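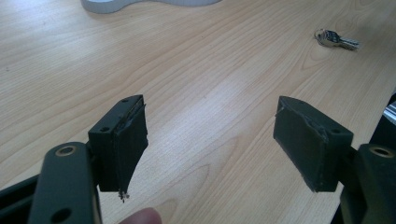 Skorness Work Table, light wood top

Price: $314 (list price $618)
Top thickness: 40 mm
Maker's load rating: 300 lb
Finish: clear oil, applied at the factory
Legs: sold with the top, bolts included

Our notes

We stock the Skorness because people ask for it. The list price is hard to take seriously. We have never sold one at $618 and don't know of a shop that has, so please don't count the difference as a saving.

The top is wood, pale, with the grain left showing. The catalog says it "resists everyday wear." So does the catalog for every other table we carry. An oiled surface marks if you leave a wet cup on it, and a light color won't hide that. Tovix sells a care kit to go with it. Any plain furniture oil should do, and you probably have a rag already.

The load rating is the maker's number. We asked how it was tested and got the same number back in a longer email. For sewing, laptops, repairs and homework we wouldn't worry. For an engine block, look elsewhere.

Assembly is listed as "ten minutes." Deolinda Calado in our workshop needed closer to an hour, part of it spent on a bolt hole that didn't line up.

Returns

Unused tops can come back within 40 days. Oil it or drill it and it's yours. Questions about freight go to Jayanthi Thampi at the front desk.

Price last checked 9/2/22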